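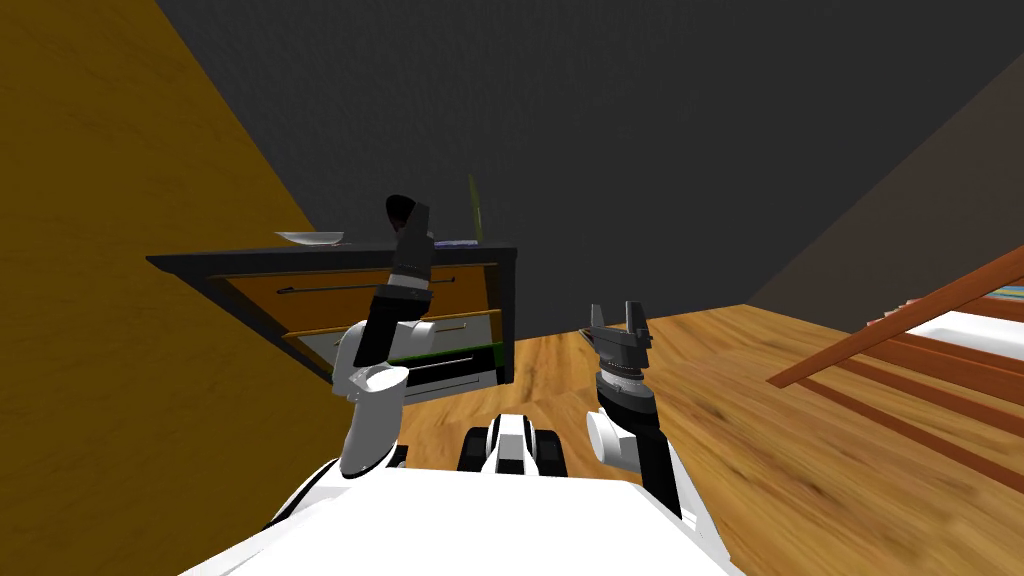
Looking into a small room.

What Is Dust?

Dust is a mix of very tiny bits of things. There is no single recipe for it. The dust in your home is different from the dust in the house next door.

Some of it starts indoors. Clothes, rugs and blankets shed small threads called fibers. People and pets shed flakes of dry skin. Crumbs get crushed into powder. The rest comes from outside. Soil rides in on shoes, and pollen blows in through open windows in April, when many trees are in bloom.
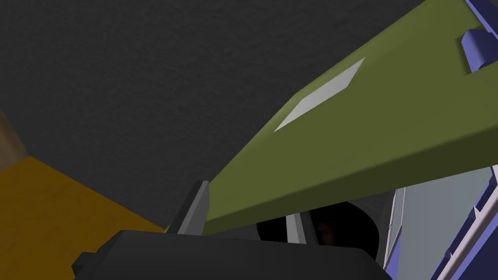 Flat tops give dust a place to land.

Why does dust float?

A speck of dust is so light that moving air can carry it. When you walk across a room or shake out a blanket, you push the air, and the air lifts the dust. Once the air is still, the specks slowly sink. Bigger ones land first. The smallest can stay up for hours.

You can often see dust floating in a beam of sunlight. It is there the rest of the time too, but the bright light bounces off each speck and makes it easier to see.
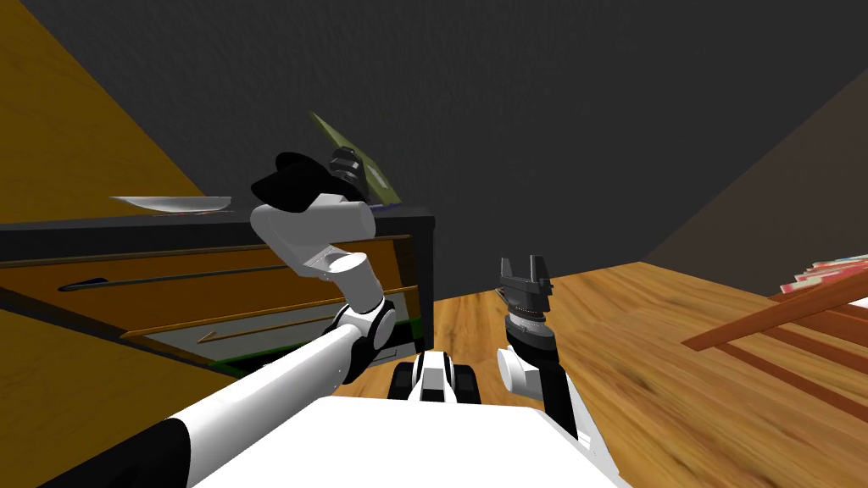
Dust gathers most in places where the air hardly moves and where people seldom wipe. The tops of bookcases and the space under a bed are good spots to look. Under a bed, hairs and fibers tangle together and trap smaller bits. That is how you get a dust bunny.

Can dust travel far?

Yes. Wind picks up dust from the Sahara, a desert in Africa, and carries it all the way across the Atlantic Ocean. Some of it falls on the Amazon rainforest, where it adds minerals to the soil.

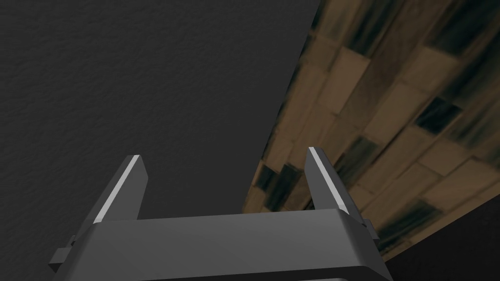

Try it yourself

You will need 2 white index cards, some clear tape and a magnifying glass. Ask an adult before you start.

Stick a strip of tape across each card with the sticky side up, and hold down the ends with more tape. Put one card on a high shelf and the other near a door. Leave them for 7 days, then look at both with the magnifying glass. Which card caught more? Are there any colored threads?

Words to know

Fiber: a very thin thread
Pollen: a fine powder made by plants
Speck: a tiny bit of something

Written by Stefaniia Romaniuk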